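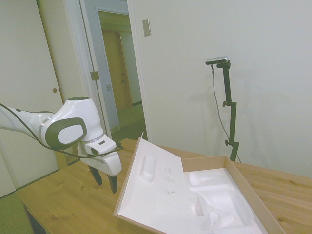 Page last changed: 26 May 2019, one edit

Povness workshop, arm bench notes
Entry: box lid job, first proper go

Starting point, so I don't kid myself later. The claim on the build page is that the arm can open and close a packing box "with no extra hardware." I wrote that line in October and I would like to take it back. It was based on one good run with a shoebox and a lot of wanting it to be true.

Today the target is the corrugated box with the foam inside, the hinged kind. Lid goes over to the left and lies there tilted with the foam side up. The molded tray stays in the base with nothing in it. I did consider putting some weight in the cavities so the base would stay put, and decided against it for now. If it only works with ballast then I want to know that first.

Setup
Arm on the left of the wood table, gripper coming in from above with the black fingers open. Camera on the black pole behind the table. Black cable to the wrist still runs along the outside of the arm in a loop. I don't like that loop. Every time the elbow folds it has a chance to catch on something, and the fix so far has been to avoid the poses where it catches, so the arm has a smaller reach than the one I keep quoting to people.

Control is the Brasura script, same branch as last time, with the Cumus planner turned off. I know Cumus is supposed to be the clever part. It takes 19 seconds to come up with a path that I can write by hand in four lines, and then it goes the long way past the pole. Leaving it off until someone shows me a case where it earns its keep.

Runs
Did 14 closes, lid from lying open to shut. Rule set before starting: a close counts only if the lid ends up flat on all sides and the base has not shifted off its pencil line.

Counted as good: 3.

The rest, in the order I cared to write them down:

Finger under the lid edge, lid comes up to halfway, then slides off the finger and drops back. This was most of them. The finger tip is going in at too steep an angle and has almost no cardboard to push on.

Lid comes up fine, goes past vertical, falls shut by itself but crooked, with the front flap folded inward. From across the room it looks like a success. It is the kind of run that ends up in a video. Not counted.

Base drags to the right along with the push. Twice. Both times the pencil line was clearly visible afterward, so no argument there.

Pinch grip on the foam edge at the top corner of the lid. Bad idea and I knew it. Foam dents, cardboard stays where it was. Stopped after one.

What I think is going on
The arm is repeating fine. I had it touch the same point on the table between runs and the marks land on top of each other. So more calibration is not going to help, and I'd ask whoever reads this to please not recalibrate the arm as a first move. We lost a whole evening to that in the winter.

The box is what varies. A cardboard hinge gets softer every time it is folded, and this one now rests at a different angle than it did at the start. Height of the lid edge off the table was 176 mm by the tape on the first run if I prop it to where the finger first touches, and it had sagged visibly by the last one. I didn't write down the final figure, which was stupid. The script has one fixed height in it. Of course it misses.

This also makes me doubt the shoebox result. It had a loose lid, no hinge, nothing to wear out. Hardly the same task. I'm going to strike the line from the build page until we have something to replace it with.

The Dimitrov method
There is a suggestion pinned on the shared board to do it the Dimitrov way: slide in flat along the table, roll the wrist, lift with the side of the finger. I tried it by hand-guiding the arm, no script, and the lid does come up more evenly. But hand-guiding proves very little. I can feel when it is about to slip and correct for it without noticing, and the script can't. Filing under maybe.

Also, going in flat puts the wrist cable right down near the table. See above about the loop.

Camera
Has anyone looked at the depth readings over the white foam? The inside of the lid and the tray are both bright white, and the numbers over the tray jump around enough that I wouldn't trust them to find the lid edge. The edge against the wood might be all right. Needs a separate test with the arm parked, and with the lamp off as well as on. I have seen it claimed on the board that the camera "sees the box fine." Sees it on the monitor, sure. I'd like a number.

To do
Strike the October line from the build page.
Tie the wrist cable in closer and write down what poses open up, if any do.
Measure lid edge height before every run and log it with the result.
Script the flat approach, same counting rule, same number of runs, fresh box.
Depth test over foam, arm parked.
Do not buy suction cups yet. The order form for them is half filled in on the shop computer and I have left it that way. If we bolt on a cup then it is extra hardware and the whole point of this bench goes away.

Box left on the table with the lid open. Please don't close it, I want to see how far the hinge has settled by the next session.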